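7. Preparação do chão e arrumação das carcaças na estante Juvo

Esta secção é para quem monta o posto de peças numa sala com alcatifa em placas. Se a sua sala tem outro tipo de chão, leia também o manual do rodapé Stilton antes de começar.

7.1 Antes de trazer a estante

1. Aspire a alcatifa na direção das riscas.
2. Passe a mão sobre as juntas entre as placas. Uma placa levantada deve ser colada de novo, e a cola precisa de uma noite para secar.
3. Procure os cabos que ficam no chão. Os cabos pretos finos veem-se mal sobre a alcatifa cinzenta, por isso faça esta verificação com todas as luzes acesas.
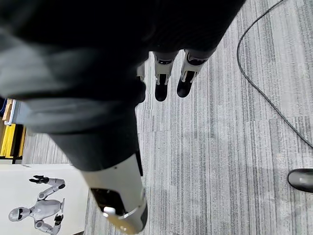
4. Marque com fita o lugar dos pés da estante. Nenhum pé pode ficar em cima de um cabo ou de uma junta.
5. Deixe 515 mm livres diante da estante para a pessoa que tira as peças.

CUIDADO: Não puxe um cabo sem saber onde ele termina. Siga primeiro o cabo com os olhos até à tomada ou ao aparelho.

7.2 Altura das prateleiras

1. Coloque a prateleira de baixo no segundo furo dos montantes.
2. Coloque a prateleira de cima a 486 mm da primeira. Com esta distância, a mão entra sem tocar na borda.
3. Aperte os parafusos só depois de verificar o nível das duas prateleiras.

Nota: As bordas das prateleiras amarelas mostram as camadas da madeira laminada. Limpe-as com pano seco. Os produtos Wudasel para metal não são adequados para elas.

7.3 Colocação das peças

1. Ponha as carcaças pretas na prateleira de cima, deitadas, com o lado arredondado para cima.
2. Deixe espaço entre uma carcaça e a seguinte. Elas não devem ser empilhadas.
3. Ponha os discos cinzentos na prateleira de baixo, em filas. As filas não precisam de ser perfeitas, mas os discos devem ficar todos na mesma camada.
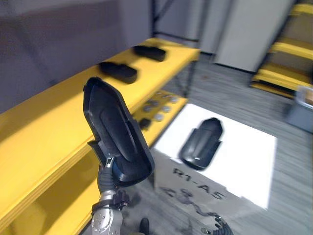

4. Quando tirar uma carcaça, comece sempre pela que está mais perto da frente.
5. Verifique o lado oco antes de a levar para a mesa. Se encontrar pó ou restos de plástico, use um pincel macio.

Nota: As carcaças com risco ou fissura não voltam para a estante. Guarde-as na caixa Yau e escreva na etiqueta o número do lote.

Para as medidas das caixas, consulte a secção 11.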